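Sunday School For Grown-Ups (Or, How I Learned To Read Out Loud Again)

August 2022

I've been promising to write about the reading group for months, and a few of you have been very patient, so get a cup of coffee, this one is long.

If you're new here: our church is a small one in Gullside, down the hill from the old ferry landing, and last February we started an evening group where people read the Gospel of Mark out loud to each other. We take a chapter a night, sometimes less. There's no study guide and no workbook, and the only homework is to come back.

It wasn't my idea. It was Mal-soon Um's. She moved to town from Namulstead to be near her daughter, and at the coffee hour after her second or third service she asked me where the reading aloud happened. I told her we had a Scripture reading in the service, of course, and she patted my arm and said no, where do the rest of you read? In her old church everyone read. The kids read, the grandfathers read, the man who fixed the roof read. They went around the room verse by verse, and if you stumbled the person next to you said the word quietly and you kept going.

I went home and thought about that for a week. I have been in church my whole life and I could not remember the last time I'd read a passage of the Bible out loud, start to finish, with other people listening. I read it on my phone in the morning with one eye on the toaster. I skim it! I'll admit it! When you've heard a story since you were four years old you start reading it the way you read the back of a cereal box.

So we started. The first night there were four of us: me, Mal-soon, my husband (under mild pressure) and a retired bus driver named Szalai who had seen the notice in the bulletin and thought it was a soup supper. He stayed anyway. He hasn't missed one since, and now he brings the soup.

I was nervous in a way I didn't expect. I taught third grade for years and I can read a picture book to a room full of wiggling children with no trouble at all, voices and everything. But reading to adults, with no voices, just the words, made my face hot. I rushed. I got to the end of the baptism in chapter one and I couldn't have told you a thing I'd said. Mal-soon asked if I would mind doing it over, slower, and I did mind a little, and then I did it, and when I got to the part about the heavens being torn open I had to stop for a second. Torn! I'd had "opened" in my head my whole life. I think I'd been picturing a nice pair of curtains.

That has kept happening. Mark is a book in a hurry, everybody tells you that, everything is "immediately" this and "immediately" that, but you don't feel it until you have to say it. By the end of a chapter you're out of breath. And then he'll slow right down for some tiny thing, like Jesus asleep in the boat on a cushion. Why do we need to know about the cushion? We talked about the cushion for most of an evening. Szalai thinks it's there because somebody in that boat remembered it and was still a bit sore about being the one who was awake.

The chapter that got me most was the third one, with the man in the synagogue whose hand is withered. It's six verses. I'd always filed it under arguments about the Sabbath and moved on. But it was my turn to read, and I had to say the words "Stretch out your hand" to a circle of people I know, and I looked up when I said it (old teacher habit), and there they all were looking back at me. One of our regulars has had bad arthritis for a long time and was holding her Bible propped on her knees, the way she always does. She told us afterward that she'd never liked that story, because she's stretched out her hand plenty of times. We didn't try to fix that for her. My husband got up and put the kettle on. She said she was glad to have said it in a church for once, and then she read the next part, the whole thing with the crowds by the lake, and she read it beautifully.

I've been thinking about hands ever since.
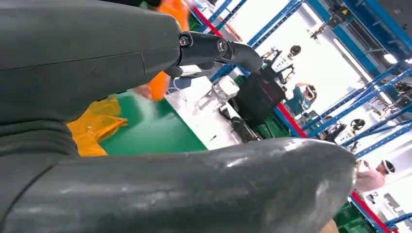 Filed under: Faith & Everyday Life

Okay, on to the practical part, because I've had emails asking how you'd start a group like this, and I'd love it if some of you did.

You need fewer people than you think. Four was plenty. We've had nights with only 2 of us and those were good nights too, though you do get through a lot of verses and your throat goes dry. The most we've had is 20, on the evening we did the Passion chapters, and that was almost too many, as some people only got a verse or two and had to wait ages for it.

Sit in a circle, or as near as your chairs allow. We tried it around the long table first and the people at the ends couldn't hear each other.

Let people pass. I feel strongly about this one. There are grown adults in every church who don't read well, or who read fine in another language, or who had a teacher once who made them stand up in front of the class and have never forgotten it. If the only way to be in the group is to read, those are the folks you'll lose, and you won't know why. We say "pass" or just nod to the next person and it goes by without any fuss. One man passed every night from February until after Easter. Then one evening he read three verses, closed the book and said "well." That's all he said. I cried in the car, naturally.

Mix up the translations, if your group can stand it. I was against this. I thought it would be chaos, and it is a bit, but the bumps are where the conversation happens. Mal-soon reads from her Korean Bible when her turn comes around and someone else reads the same verses after her in English. I don't understand a word of the Korean, but I love it. You can hear where the sentences lean. Her granddaughter came along one night and told us that one of the words for "compassion" was giving her trouble, and she and her grandmother went back and forth over it for ten minutes while the rest of us ate cookies.

Large print! Please get a few large-print copies. We bought ours through the church bookshop over in Flimilport, and they were very kind about letting us return the ones with the hard-to-read red letters. Pink on cream paper under a ceiling light is no good for anybody over fifty.

And don't let anyone teach. I mean this lovingly, and I mean it mostly for myself. The minute somebody starts explaining, everybody else sits back and goes quiet. Our pastor comes when he can, and he's been wonderful about it. He takes his turn like everyone else, and when a question comes up and we all look at him he looks at the ceiling. Once in a while we really do want to know something (what on earth was going on with the fig tree?) and then he'll tell us what he knows, and it's usually that people have been asking for a very long time.

We didn't do everything right. We tried starting with a hymn and dropped it after a couple of weeks, mostly on account of the piano. We tried going straight on into Luke when Mark was finished and half the group wanted a break, and I pushed for no break, and attendance dipped, so that one's on me. I also made a sign-up sheet for snacks that caused more bad feeling than anything else we've done. There is no more sign-up sheet. Bring something or don't.

The ending of Mark was strange to read aloud, by the way. If you stop where the oldest copies stop, it's just the women running away from the tomb and not saying anything to anyone, for they were afraid. My turn landed on it. I read the last words and then nobody picked up, because there was nothing to pick up, and we all sat there with the fan going. I'd been looking forward to some kind of celebration at the end, I'd even made a cake. We sat a while longer and then Mal-soon turned back to the front of her Bible, to chapter one, and started reading in Korean again, and one by one we found the page.

We had the cake after that. It was lemon, and I'll put the recipe up next time, as I know my sister will ask.

We start back in the fall with Ruth, which is short and has some very good parts for reading aloud (I've got my eye on "where you go I will go," and I'm not above arranging the chairs). If you're anywhere near Gullside, come. The side door sticks, so give it a good shove. And if you've got a group of your own going someplace else, leave me a comment and tell me what you're reading, and whether anyone has worked out the fig tree.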